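O canto do pão torrado

Galeria da cozinha da Oficina Okomar, por Marisol Huaranga 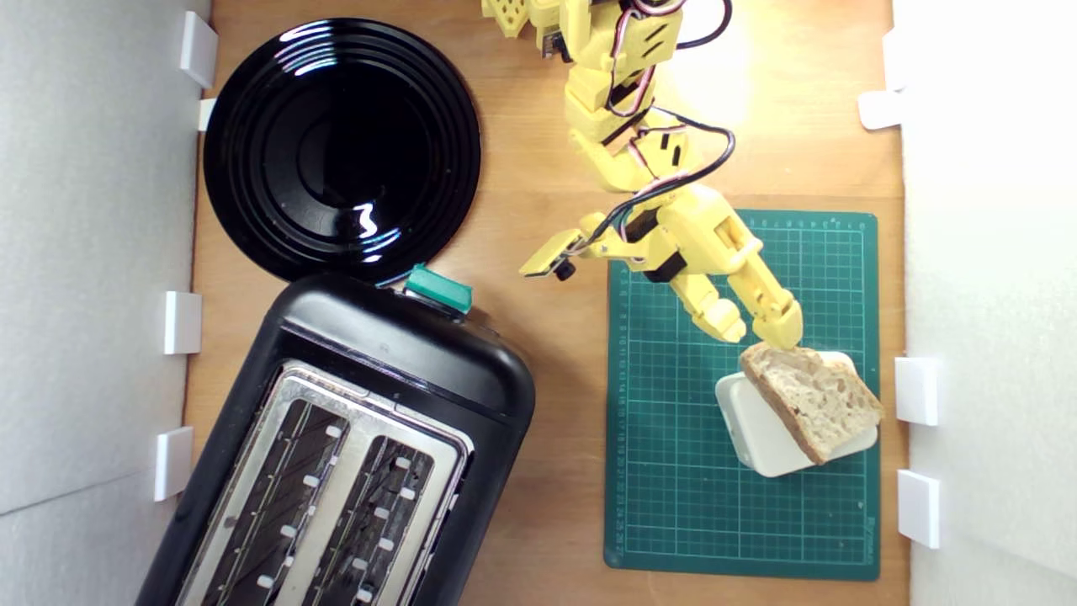
A torradeira preta, o prato e uma fatia de pão sobre a base verde de corte.

Desde agosto eu fotografo os cantos pequenos da nossa cozinha, um canto de cada vez. Não sou fotógrafa e o português não é a minha primeira língua, por isso peço paciência com as legendas. Começo a galeria pela mesa do pão, que é o lugar onde eu passo mais tempo de manhã.

A mesa
O tampo é de madeira e fica entre dois painéis brancos, presos com peças pequenas de plástico. Gosto muito do contraste da madeira com o branco. Limpo o tampo com um pano húmido e depois com um pano seco.

A torradeira
Tem duas ranhuras compridas e a parte de cima em aço escovado. A alavanca é verde-azulada, a única cor viva do aparelho. Comprámos na loja Estedon e custou 780 coroas, um preço que na altura discutimos bastante.

O prato
Preto, redondo e brilhante, com anéis em relevo. Qualquer luz do teto aparece nele. Para o pão com manteiga eu acho bonito, para a sopa uso outro.

A base verde
É uma base de corte com quadrícula branca e uma régua na borda de cima. Veio da mesa de costura e ficou na cozinha. A fatia está encostada a um pequeno bloco branco, com a côdea mais escura à vista.

O pão
Compramos na padaria Dela Peña, à quinta-feira, e dura cerca de 4 dias. Para torrar prefiro o pão da véspera.

Próxima página: a prateleira do chá.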